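Flandent Books: pre-release checklist for author bio pages, September list
Applies to: Sampaio series (children's), Rurside anthology

1. Series titles match the covers.
Checked. One was missing its subtitle. Fixed.

2. "Award-winning" backed by a named award.
Not passed. The author form says "several prizes." Which ones? Hold until we get a list.

3. "Best-selling" backed by a sales figure.
Doubtful. The sheet shows nearly 4000 copies across 3 titles, and I'd like to know where 3000 of those went. Returns aren't shown.

4. Anthology credits confirmed with the publisher.
2 confirmed. The Usport story is listed as "forthcoming," same as last year. Remove unless someone produces a contract.

5. Bio under the word limit.
Passed, if you don't count the part about the cats.

6. Page layout checked.

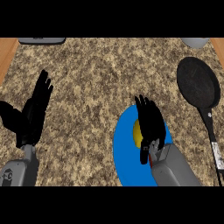
Granite countertop with robot arms, computer render.

Loads on phone and desktop. Caption font still too small.

7. Links open.
Marked "all fine" by the web team. I tried them at 4 p.m. and the newsletter link was dead. Recheck before sign-off.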